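3. Registar um jogador e lançar os jogos da época

Se já criaste o clube no capítulo anterior, o mais chato está feito. Agora vem a parte de que eu gosto: meter os jogadores no Callik e ver as fichas a ganhar corpo. Eu faço isto em julho, antes dos particulares, com o plantel ainda a mexer (e mexe sempre, preparem-se!).

3.1 Criar a ficha

1. No menu lateral, abre Plantel e carrega em Novo jogador.
2. Escreve o nome tal como vem no cartão da federação. Com o nosso avançado, o Periklis Stefanou, andei uma época inteira com o apelido trocado e os golos iam parar a uma ficha fantasma.
3. Escolhe a posição principal. A secundária é opcional e não entra nas estatísticas.
4. Preenche a altura em centímetros e o peso em quilos, só números, sem a unidade.
5. Guarda. O programa atribui um número interno – o do Periklis é o 708 – que não tem nada a ver com o número da camisola.

Nota: se o jogador veio de outro clube que também usa o Callik, pede a transferência da ficha em vez de criar uma nova. Quando a Gladys Temba veio do Testcombe para a nossa equipa feminina, trouxe o historico todo atrás, 55 jogos, e não tive de escrever nem um.

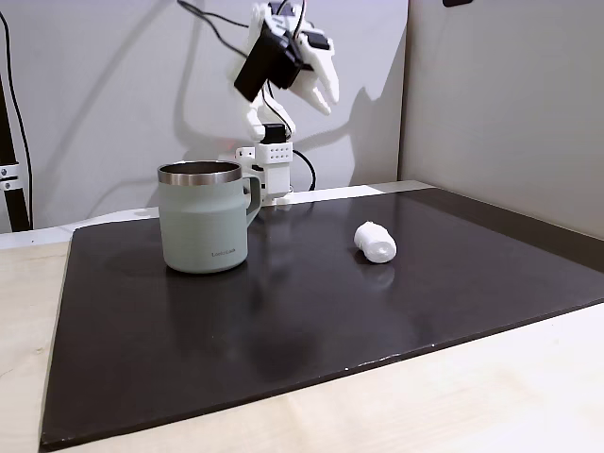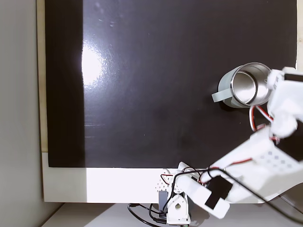

3.2 Lançar um jogo

1. Abre Calendário e escolhe o jogo. Se for particular, tens de o criar primeiro.
2. Marca os titulares e depois os suplentes utilizados. Quem ficou no banco sem entrar não soma presença.
3. Em cada substituição, indica o minuto. O programa faz as contas ao tempo jogado sozinho, bendito seja.
4. Lança golos e cartões pela ordem em que aconteceram.
5. Confirma o resultado e carrega em Fechar jogo.

Atenção: depois de fechado, o jogo só pode ser reaberto por quem tem perfil de administrador. Eu fechei o Hervieu fora com um autogolo na conta do nosso guarda-redes e ouvi-o durante quase 17 dias.

3.3 Separar as competições

Taça e campeonato ficam em separadores diferentes e o total aparece em cima, na ficha. Se o total te parecer baixo, vê primeiro o filtro da época: por defeito mostra apenas a atual. Para veres a carreira completa, muda para Todas as épocas e espera um bocadinho (com mais de 100 jogos na lista, a página demora a abrir).

Cuidado com os jogos interrompidos. Deixa-os em Suspenso até haver decisão e só depois lança os minutos que faltam, senão o jogador fica com duas presenças no mesmo jogo.

Guia do Callik para clubes | Dúvidas: usa o formulário de contacto | © Clovness | Voltar ao topo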